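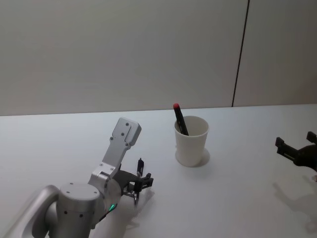
Grumano Two-Arm Bench Cell: Questions I Get a Lot

Last updated 3/2/23

I look after the two-arm cell at Endport, and most of my email is the same handful of questions, so I finally put the answers on one page. If yours isn't covered, write to me anyway! I like the odd ones.

What do you do first when you set up the cell?

I clear the tabletop and wipe it down. Then I power the controller, wait for both arms to report in, and home the left one before the right one. You can do it the other way, but my checklist (it's the old Hindent sheet, with my scribbles on it) goes left first and I've never bothered to change it.

Why a paper cup and a marker for the check routine?

They're cheap, they're light, and a bad move knocks the cup over long before it hurts a finger. I put the cup between the two grippers, drop the marker in with the cap up, and run program 1402. If the cup is still standing when it finishes, I'm happy to go on to the real job.

Does it matter which way the marker leans?

A little. The grasp point is taught from the cap end, so keep the cap clear of the rim. Past that, let it lean however it likes.

How often do you check the screws?

Every 28 days, plus any time there's been a bump. I go over the finger screws, then the bracket, then the end plates. Use the small driver and stop when it's snug. I stripped one in May by leaning on it (my own fault, and a whole afternoon gone digging it out).
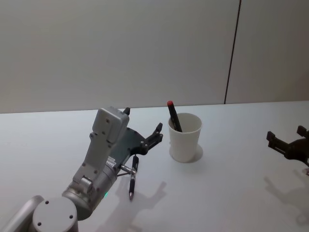

I also run a fingertip along each cable while I'm in there, with the power off, because a pinched one is a lot easier to fix before it quits on you.

My gripper closes crooked. Is it broken?

Probably not. Open it all the way, cut the power, and look for grit in the finger joints. A soft brush usually does it. If one finger still lags behind, run the finger zero again from the Gashaw menu and save it. People forget the save all the time, me included.

What is error 1377?

On our cell it means the saved zero and the measured one don't agree. Home the arm again. If it comes back twice in a row, stop there and send me the log file before you move anything.

Can I grease the joints myself?

Please don't! They're sealed, and grease on the outside just collects dust. A dry cloth is plenty.

How long does the whole setup take?

With the arms already bolted down, the check routine is 6 minutes and the rest depends on how tidy the last person left the bench. Allow extra if you've swapped fingers, as you'll have to teach the grasp points over again.

Where do I get spare fingers?

Ask me for the order form. Tell me left or right, and which hole pattern your mounting plate has.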